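Getting everything off a felt-topped table every night – what do you do?

Posted by fernhollow, March 2020

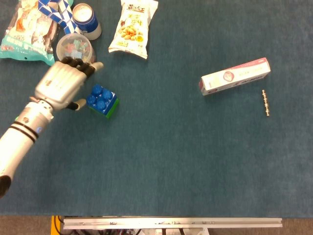
We've got one good-sized table and it's covered in felt, which the kids love and I'm starting to regret. By tea time it's got building blocks on it, a twisty snake puzzle, a tub of little coloured bits and usually someone's drink can. I bought a Gramico organiser for it and it's too deep, so the small stuff just vanishes to the bottom. Has anyone got a system that takes less than half an hour? Also, how do you get fluff off felt?

mudgee_mum2
Clear tubs, every time! We use the Plulero ones, 300 mL, no lids (mine never went back on anyway). Chunky blocks get their own box because they fill up a little tub in two seconds. For the fluff I use a damp rubber glove and wipe all in one direction – works better than the sticky roller, which left a grubby patch on ours.

tinsnips
Drinks off the table. Felt and soft drink don't mix, ask me how I know.

kookaburra338
I'd take the Gramico thing back if you've still got the receipt. We have a shallow Brornus tray and everything gets swept into it at bedtime, puzzles and all, and the kids sort it the next day. Or they don't. Either way I can see the colour of the table again.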